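Grusosell brings its Roll and Tidy mornings to Stustbridge

Free drop-in sessions on folding, rolling and storing soft things open in October

Households in Stustbridge who have run out of drawer space, or who simply can't face the airing cupboard one more time, are warmly invited to a new run of free tidying mornings from Grusosell, the home storage shop on Listine Street. The sessions start in October and will run in the upstairs room, from 11 in the morning until everybody has had enough, and there is no need to book for the first four.

Roll and Tidy began in a small way last winter, when customers buying baskets and shelf dividers kept asking the same thing at the till: how do you get the towels to stay put? Staff started showing people on the end of the counter, a little queue would form, and before long it was plain that the counter wasn't up to the job (nor, at busy times, were the staff). The upstairs room had been full of stock for years. It has now been cleared, and the mornings finally have a home of their own.

Most of what is taught is rolling. Hand towels, flannels, socks, baby blankets, the fleecy throw that lives on the back of the sofa and never looks right anywhere else – all of them can be rolled, and a good roll will stand on its end in a shallow drawer so that you see everything at once and don't have to dig. Visitors learn to fold the long edges in first, to smooth the cloth flat with the side of the hand, and to keep the first turn snug. Thicker, fluffier fabrics need a lighter touch, and there is a good half of one session set aside for those alone, as they are what people bring in most often and grumble about most loudly.

Hok-lam Fu, who looks after the shop's workshops, said: "I grew up in a flat where every cupboard did three jobs, and rolling was just how things were done. I was quite surprised when people asked me to teach it! But I have watched somebody go home and do the whole linen cupboard the same afternoon, and then come back to tell us about it with such pride, and I can't think of a nicer way to spend a morning. We would love people to bring the things that annoy them most. Bring the odd socks. Bring the towel that's too big for the shelf."

There will be tea and biscuits, and the room takes 11 people comfortably. Those who would like to practise beforehand can pick up the printed folding sheet, which has been drawn up with the Rweyemamu community house and is free from the till. Grusosell has had 200 of them printed in larger type, and 100 more are to be left at the Rweyemamu reading room for anybody who can't easily get up to Listine Street.

Spare towels, socks and blankets in clean condition are very welcome too. They will be used for practice during the mornings and passed on afterwards to the community house, neatly rolled, we hope. Please leave donations at the till during opening hours, in a bag with the top tied.

The shop would also like to hear from anybody with a folding method of their own. Several have come in already, including one for fitted sheets that takes two people and a certain amount of good humour, and the best of them will be added to the sheet when it is next printed.

Tan fabric in hand, rolled up in the first picture, fuzzy and curly in the second. 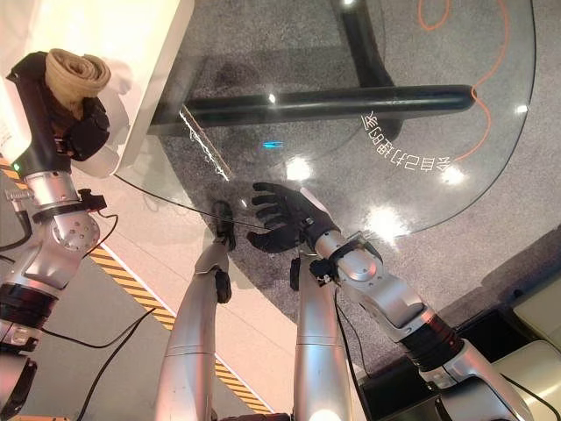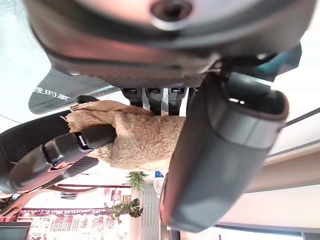 Kai-wen Chien came to the counter demonstrations last winter and has been rolling ever since, though the bath towels at home are still folded in the old way, on the grounds that they are "far too thick to argue with". A session on bath towels, Kai-wen added, would be worth getting up early for, and so would one on winter scarves, which no drawer in the house has managed to hold yet.

Roll and Tidy, upstairs at Grusosell, Listine Street, Stustbridge. October, from 11 in the morning. Free entry. Please ask at the till about help with the stairs.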